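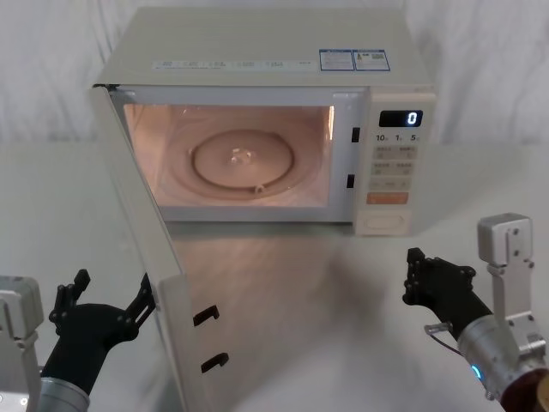 Starting a self-defence class at 41 with no fitness at all - mad idea?

Home | Ask | Topics | Women's safety | Sport and fitness | Log in

Kyriaki Tsoukalas
30/12/2023

Hello all, first time posting so be gentle! I've moved to Grakcombe for work and I'm on late shifts, so I walk home from the station well after eleven most nights. Nothing has happened, touch wood, but there's a long stretch by the allotments with hardly any lights and I've started gripping my keys like a lunatic. My sister thinks I should learn some self-defence. There's a women's beginner course at the Lillum centre (eight weeks, Tuesday-type evenings so I'd have to swap shifts) and a place called Vilex that does a one-day thing. I get puffed out going upstairs and I hate being shouted at. Has anyone done either? And is a single day any use, or do you forget the lot by the weekend?

Evangelia Vrettos

Not mad at all, I was 46 and my knees were already rubbish! I did the Lillum course in October and loved it. The first two weeks are hardly physical - it's mostly standing properly, using your voice and getting out of a wrist grab. I felt a right lemon yelling "back off" at a stranger, but by week three the whole room was at it and I came home buzzing.

The teacher, Harsh Joshi, is very calm and never shouts. You can sit out anything you don't fancy, and he asks before he pairs people up or touches anyone's arm to show a hold.

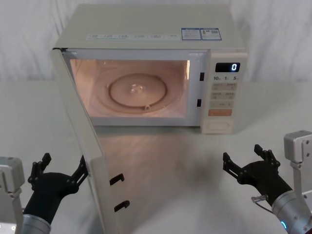

What I'd say is wear something you can move in, take your rings off and eat something light a good hour before. I went straight after a big tea once and regretted it. You'll be sore across the shoulders the next morning too, which surprised me as I thought it would be my legs.

On the walk home, please do the boring stuff as well. I swapped to the longer way round past the shops, and I ring my husband when I leave the station. I also wrote to the council about the lights on our road and they did get fixed, though it took them ages. Oh, and stop doing the thing with the keys! Harsh had us try it on a pad and it hurt my fingers far more than it hurt the pad.

Iddrisu Appiah

One day is better than nothing but you do forget it. My wife did the Vilex one and couldn't remember half of it a month later. Ask if they do a refresher. Also get a personal alarm, they're cheap, and keep it in your hand and not at the bottom of your bag.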